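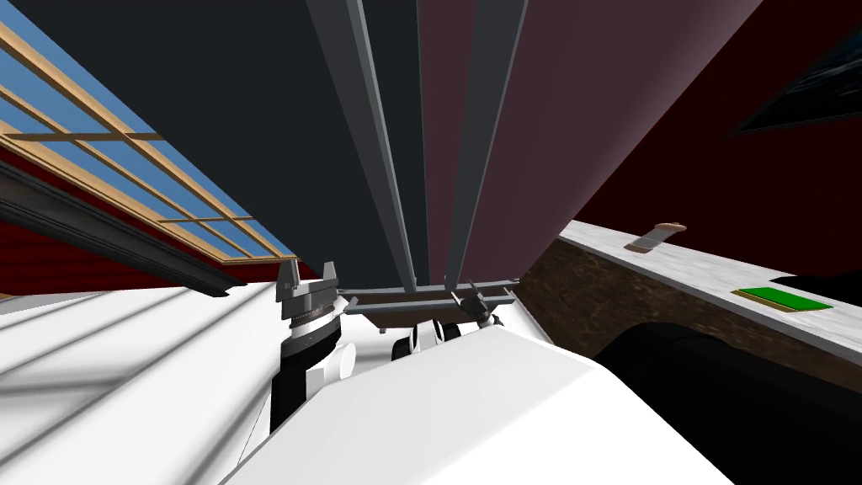

A falha 1036 ficou registada com uma única linha: "preensão não confirmada, sequência concluída". Quem trabalha com manipuladores percebe logo o que está errado nessa frase. As duas metades não podiam estar juntas. Se a preensão não foi confirmada, a sequência não devia ter chegado ao fim, e muito menos ter entrado na contagem dos êxitos.

Em agosto passei duas semanas a rever os ensaios de cozinha simulada do projeto Plulau, a pedido da Nollow, que queria uma opinião de fora antes de autorizar a passagem ao robô físico. O robô tem dois braços, cada um com a sua garra, e a tarefa era das que parecem banais: aproximar as garras, segurar, puxar, largar. O programa que decide se a tarefa correu bem chama-se Wundanness e foi escrito por outra equipa, com outro calendário.

O defeito era simples. A garra fechava, o sensor simulado não devolvia contacto, e o controlador esperava 2 segundos. Passado esse tempo, em vez de parar, assumia que o contacto existia e avançava para o passo seguinte. O braço fazia então todo o movimento sem nada entre os dedos. No fim, o Wundanness verificava apenas se o braço tinha chegado à posição prevista. Tinha chegado, e o ensaio ficava aprovado.

Na simulação isto não parte nada, e é por isso que passa despercebido. Num robô a sério, um braço que julga segurar uma peça e não a segura é um braço que se move com um modelo errado do que tem à volta. Pode bater na peça que ficou para trás. Pode também aplicar força contra uma superfície que, segundo os seus cálculos, já lá não devia estar. Se houver uma pessoa ao lado, a distância de segurança foi calculada para outra situação. 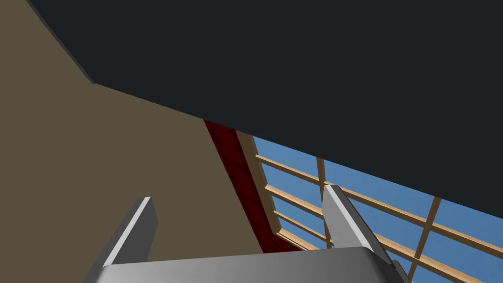
Garra aberta, sem objeto entre os dedos, num ambiente simulado.

Markos Margaritis, que assinou a primeira versão do controlador, defendeu a escolha na reunião. Disse que o sensor simulado dava muitos falsos negativos e que, sem o avanço automático, metade do trabalho ficava bloqueada por um problema que no robô físico não existiria. O argumento tem peso. Já vi equipas inteiras paradas por causa de um contacto mal modelado, e compreendo a tentação. Mas a exceção foi feita para um caso de desenvolvimento e ficou ativa nos ensaios de validação, sem aviso no relatório. A partir daí, os números deixaram de dizer o que toda a gente pensava que diziam.

A minha opinião é que um temporizador nunca devia poder substituir uma confirmação de preensão. Se o sensor não é fiável, corrige-se o sensor ou acrescenta-se outra verificação - a abertura entre os dedos, por exemplo, que qualquer garra deste tipo sabe medir. Se mesmo assim houver dúvida, o ensaio para e conta como falha. Uma taxa de êxito mais baixa incomoda nas apresentações, mas serve para decidir.

Também me parece errado que o avaliador olhe só para a posição final do braço. O que interessa numa tarefa de manipulação é o estado do objeto. A Papadakis, que fornece as garras, recomendou isto mesmo num parecer curto que encontrei na pasta do projeto, por abrir. Quatro páginas, e a segunda descrevia o problema quase tal como apareceu.

A Nollow pediu que os ensaios fossem repetidos com o avanço automático desligado, e fez bem. Falta decidir quem responde pela ligação entre o controlador e o avaliador, que continua sem responsável definido. Enquanto esse nome não estiver escrito, eu não assinaria a passagem ao robô físico, e foi isso que deixei no meu parecer.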